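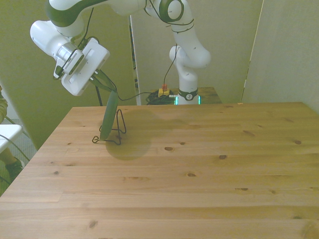
Oiling a pine bench top: how many coats before you give up?

Forum > Finishing and Finishers
Started by dovetail_dave
14 replies | 520 views | 3 shares

dovetail_dave
August 2, 2022
I've got a pine top for the shed at Ridgeway and I'm stuck between hardwax oil and water-based poly. My brother-in-law reckons oil on pine is like putting aftershave on a labrador. The tin says two coats. The bloke at the hardware store said five, but he was also holding the tin. I want to keep it light in colour, if that changes anything. What do people use?

mallee_root
Poly. Two coats, light sand between, go to the pub. You will never think about it again, and I can't think of higher praise for a finish.

Shavings_Kate
Please don't put poly on a bench. The first time you drop a chisel you've got a little white crater and no way to fix it short of stripping the lot. With oil you rub some more in and pretend it's patina. I did mine in December three years running and it's still a nice honey colour (all right, a nice orange colour, it's pine).

mallee_root
"Three years running" is doing a lot of work in that sentence, Kate. Mine's had one go and it was before my daughter could drive.

Shavings_Kate
And how many craters?

mallee_root
That's between me and the bench.

pkolar
Cabinetmaker here, retired, for what it's worth. Both of you are skipping the sanding, and that's where pine goes wrong. Stop at 120 for oil. If you take it up to 240 because it feels lovely, the soft grain closes and the oil sits on top looking sorry for itself. Wipe off everything you can after fifteen minutes, then wipe again. Lay the rags flat outside to dry. I knew a fellow in Clarkivham who left his in a bucket and had to buy a new garage.
Peter Kolář

dovetail_dave
Right, rags flat outside. Does the brand matter? I've been quoted $133 for a litre of Vorenberg, which seems like a lot for something I'm going to spill tomato sauce on.

glue_sniffer_gord
I used Vorenberg on a desk and Mernosier on the shelf above it. My wife can't tell them apart and neither can I, but I paid more for one so I've decided it's better.

pkolar
Gord's method is how most of the trade does it too.

mallee_root
For $133 you could poly the bench, the shed and the labrador.

dovetail_dave
Update: one coat of oil on. It looked terrific for an hour and then all the knots went glossy and the rest went flat. Is that normal or have I ruined it?

Shavings_Kate
Normal! Knots don't drink. Give it a day, thin second coat, and buff the knots with a grey pad. Ring rust from tins is your real enemy, so put a bit of cardboard under everything.

mallee_root
You wouldn't need cardboard with poly.

Comments (3)

benchwarmer: Came here for the sanding advice, stayed for the marital tension between two people who I assume have never met.

T. from Ridgeway: I tried 200 grit as a compromise and it came up fine. Peter will be cross.

pkolar: Peter is a bit cross.

Contact us | Forum rules | Back to top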